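Workshop notebook, July
Hisau exhibition, model and display build

Picking this up again after lunch, with the big doors open because the glue smell got to be too much for everyone. I promised to write down where we are with the plinths and the long wall before it all slides out of my head, so please forgive the rambling, and add your own notes underneath if I've gotten something wrong.

The long wall first. We had it drawn as one continuous run with the unbuilt schemes hung in date order, left to right, and on paper it looked lovely. Then we taped it out at full size on the shop floor and walked it a few times, and I have to say I got bored by the time I reached the Lotalen ferry hall, and I love the Lotalen ferry hall! The trouble is that every scheme gets the same eye height and the same distance from your nose, so a market canopy reads as loud as an entire harbor district. We tried folding the wall in two places, using the spare flats from the Annan job as stand-ins, and it was better right away. You lose sight of what's ahead, and then you come around the fold and there's the tower drawing at full height. The second fold is still too tight for a wheelchair to turn comfortably with somebody else standing at the case, so it needs to open up. I've chalked a new line on the floor. Please don't sweep it!

Plinths. We have 25 on the schedule and 11 of them are glued up and sanded. The first few were made with butt joints and filler, and the filler line shows through the paint as soon as you put a light low and to the side, as we will in the gallery. The mitered ones look much nicer. They take longer, and the corners bruise if you so much as look at them, but I'd like to go that way for the rest. The butt-jointed ones can go under the tall cases at the back where the corners are hidden anyway. I've put a pencil B on the underside of each so they don't wander.

Paint tests: three grays up on scrap board by the window. In the morning I liked the warmest one, and by four o'clock it had gone pink, so I've crossed it off. The middle gray holds up well next to the old tracing paper, which is quite yellow, and it doesn't make the white card models look dirty. I'd still like to see it under the actual fixtures. The sample lamp from the gallery is in the cabinet with the dimmer, and the dimmer buzzes below the halfway mark. Ask them whether theirs does too.

Now the Grirkbridge model, which I've been putting off writing about because I have feelings about it. The scheme covers the whole river frontage and the original drawings list 1,892 dwellings, in blocks that step down toward the water. We'd said we would show every block at the same scale as the neighboring models so people could compare them fairly, and I still think that's the honest way to do it. It makes for a very large baseboard, though, and the baseboard has to come through the gallery's side door. So it'll be made in two halves with the seam running down the main avenue, where a straight line looks at home. Dowels for alignment, bolts from beneath, and a strip of paper road laid over the top once it's in place. I did a small mock-up of the joint and it closed up nicely, though I'd drill the dowel holes a touch deeper next time – one of them bottomed out before the faces met.

For the blocks themselves, the question is color or no color. The architect's own perspective is gorgeous and full of color, and there's a temptation to follow it. But the other models are plain, and if one of them turns up in bright paint everyone will assume it was the best scheme, or the one we liked. 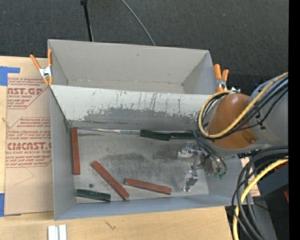
My leaning at the moment is to keep the massing plain and let the perspective hang directly behind it, so you get the color in your eyeline while you're looking down at the shape. We could test that cheaply with a print and a trestle before anyone commits.

Captions came back from the editor. They're good but long, and several won't fit on the rail at the type size we agreed on. I set one at 20 point and stood back, and it was comfortable to read, and I don't want to go smaller just to save a sentence or two. I'll send back the longest ones with the line count marked and ask very nicely.

Still open:

Second fold, new angle, check with tape before cutting anything.
More mitered stock to be ripped down, same thickness as the last lot.
Gray sample under gallery lamp.
Measure the side door again, including the closer at the top, which sticks out and isn't on the plan.
Drawer of brass pins for the tracing paper drawings is nearly empty, reorder the short ones.
Hisau lettering for the entrance: the first cut came out with fuzzy inside corners, try a slower pass on the same material.

The clamps on the last plinth can come off tomorrow morning. Leave the one by the sink alone until I've looked at it.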